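Speaker notes, Udberg road: bus lane and crossings
May, by the transport desk

Room booked till 9 so keep moving. Skip the welcome if the chair has done it.

OPENING
- Who's here by bus tonight? Hands up. Who drove? Who drove because the bus was late?
- Say straight off: I'm for the bus lane. Not for every bit of the plan as drawn. Two changes I want, come to those at the end.
- The road in question = Udberg roundabout down to the Mulilo turning. Everyone knows it. Don't spend time on the map.

WHAT'S PROPOSED
- Nearside lane into town becomes bus only, morning peak and evening peak. Open to all traffic the rest of the day.
- Taxis in, motorbikes in, cycles in. Vans NOT in, whatever the leaflet said. Leaflet was wrong, they have admitted it.
- Parking outside the shops stays between the peaks. Loading bay moves round the corner into Cho Street.
- Bus used in the figures is the 674. Main service, the one people moan about, me included.

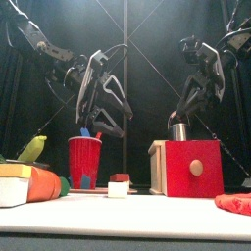 - Timetable gives the 674 the same running time all day. Daft. Fine at noon, hopeless at half eight. Drivers know it, passengers know it.
- So what happens is one bus drops back, picks up the next bus's passengers as well as its own, drops back further, and then two turn up together. Lane doesn't cure that but it takes the worst queue out of it.
- Pause here. Somebody will want to tell their story about the two buses. Let one person, then on.

OBJECTIONS (be fair to these)
- "It just pushes the queue back to the roundabout." Partly right. The queue does get longer, same cars in one lane. Question is whether it blocks the roundabout exit. Prido's modelling says it doesn't, but they modelled term time with the signals working perfectly. I'd like it run agian with a bad morning.
- "Shops will suffer." Shops keep their parking for most of the trading day. The bakery and the cafe are the ones with a real grumble, they do their trade before nine. Don't brush them off.
- "Nobody will enforce it." Cameras are in the budget, signs too. Ask when they go live, because a lane with no camera for the first few months teaches people to ignore it.
- "Why not widen the road?" Trees, gas main, the wall by the church. Short answer, move on.
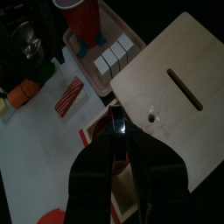
THE TWO CHANGES
- One: start the lane 3 bus stops further out. As drawn it begins after the worst of the queue, so the bus sits in traffic waiting to reach its own lane. Silly.
- Two: put the crossing by the Mulilo turning on the same signal plan as the junction. At present they fight each other. Costs very little, mostly somebody's time with the controller.
- NOT asking for all-day hours. Was in my first draft, took it out. Get peak running properly, then look again.

IF TIME
- Cycles in the bus lane. Better than now, not good enough on the hill. Want seperate space from Cho Street upwards eventually.
- Sunday service: not on tonight's agenda, say so politely.

CLOSE
- Forms on the table by the door. Write your own words, copied ones get lumped together as a single reply.
- Say which stop you use and what time you travel.
- Questions. Repeat each one into the mic, back row couldn't hear last time.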